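Sorting Small Things: What a Compartment Box Does to a Messy Desk
Design and Everyday Objects, final project report
Submitted 11/20/09

Why I picked this

My desk drawer has been a disaster since freshman year, and when the assignment said "study one ordinary object closely," I knew right away I wanted to do a box with dividers. I love these things! My grandmother kept buttons in one, my roommate keeps fishing lures in one, and the print shop on Brodov Street has a whole wall of them. I wanted to find out whether the way a box is divided changes how people put things into it.

What I used

The main box is wooden, with a warm orange-brown finish and a glossy outside. It has one big rectangular compartment in the middle and smaller ones of different sizes next to it. I bought it secondhand at the Odberg flea market for 15 dollars. For comparison I used a plastic tray from the Thomas Hall supply closet, where every cell is the same size. I called the wooden one the Tridby box in my notes, after the town where the seller told me it came from, and the name stuck.

For contents I collected 240 small items from my own drawer and from friends: paper clips, keys, coins, beads, erasers, batteries, a lot of rubber bands.
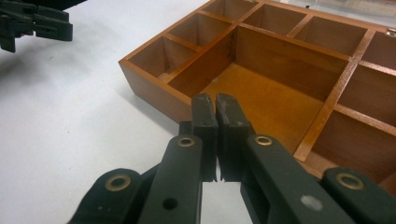

The sorting sessions were the fun part. Each person got the full pile dumped out next to one of the boxes and was told to put everything away however they liked. Then they came back two days later and I asked them to find certain items. I wrote down where their hand went first, and whether they had to dig.

What happened

With the plastic tray, people sorted by type and ran out of cells fast. They got annoyed, and the leftovers ended up on top of the batteries.

With the wooden box almost everybody filled the narrow cells first, with the things they cared about (keys, coins, the nicer beads), and let the big middle space take the rest. I expected the middle to turn into a junk pile. It kind of did, but people knew it was the junk pile, and they were quick to look there! Finding a key was very fast. Finding one particular eraser was slow in both boxes.

Problems

My pile changed a little between sessions, mostly missing beads. Also, some people had seen the wooden box before and already had opinions about it.

Next steps

In January I want to build my own in the wood shop, with dividers that lift out, so the same box can be tried with different layouts. I already have a sketch with a shallow row for coins.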